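I got to Jaime Caldeira's place twenty minutes early and he made me wait on the porch while he finished wiping something down. I could hear him singing in there. When he opened the door he handed me a dish towel before he said hello, and that's pretty much how the whole afternoon went!

Jaime runs Skero, the little supper club that people in my neighborhood keep whispering about as if it were a secret (it has a sign, it has a phone number, you can just call). He cooks for whoever books, all at one table, and he picks who sits next to who. I'd been wanting to talk to him about that last part for ages, mostly since I went in September and got put beside a retired bus driver who turned out to be the best dinner company I've had in years.

"People think it's about the food," he told me, already chopping. "I mean, I want the food to be good, I'm not crazy. But you can get good food. What you can't get is two hours next to somebody you'd never pick."

He grew up over his aunt's restaurant, Barreto, which closed when he was in high school. She fed 40 people a night out of a kitchen he says was smaller than my car (I drive a hatchback, so I'm not sure how to take that). His job was carrying bread. "And listening. You carry bread, you're invisible. I heard two divorces and a proposal before I was twelve."

Was it always going to be a restaurant for him, then?

"No, no, no. I sold insurance! I was okay at it. I was at Varance for a long time and I had the nice chair and everything." He put down the knife for that one. "I used to eat lunch in my car with the radio on. One day I noticed I was looking forward to the car more than to going home. So I started having people over."

The first dinners were for friends, then friends of friends, and then a woman he'd never met mailed him a check with a note asking if there was room on the next one. He still has the note. He didn't cash the check for a month because he felt weird about it, and then his water heater died, and he cashed it.

We talked a lot about money, which he brought up himself. He started with $500 and a borrowed stockpot. He hasn't raised his prices as much as his sister would like him to, and he told me what he pays for fish these days in a voice I can only call mournful. I asked if he'd ever take on a bigger room.

"Drukus offered me one," he said. That's the old furniture warehouse by the tracks, the one with the green doors. "Beautiful space. I walked in and clapped my hands, like this, and it came back at me for about three seconds. I thought, well, that's it, you'd have to shout to ask for the salt."

I wanted to know about the seating. Does he really plan it? He does. He calls every guest the day before and asks whether they're allergic to anything, and then he keeps them on the phone. What did you do this morning? Do you have a dog? By the end he's got a picture of them, and he writes the names on scraps of paper and slides them around until he likes it.

"I never put couples together. They get mad when they sit down, and then they talk the whole way home. I get emails!"

And when it goes wrong?

He laughed so hard he had to lean on the counter. There was a night with a dentist and a man who, well, I promised I wouldn't print it. "You bring dessert early," he said. "That's all you can do. Bring dessert, sit down yourself, and talk about soup."

By then I'd dried everything in the rack and he'd moved on to the beans, which he salts at the start, whatever you've heard. He gave me a jar to take home. I ate them cold, standing at the fridge, and I'm not sorry.

Before I left I asked what he'd tell someone who wants to start having people over but feels shy about it. "Ask four," he said. "Three will come. Make something in one pot and don't clean the bathroom twice."

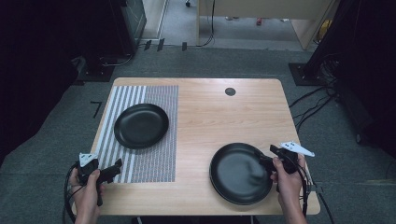 ## If you want to go

Skero takes bookings by phone only, and Jaime picks up after lunch. Leave yourself time for the call, because he'll want to hear about your morning. Dinner starts when everyone's there, so please don't be the one they're waiting on (I was, in September, and I heard about it from the bus driver all through the soup). You can bring your own wine, and he'll find you a glass.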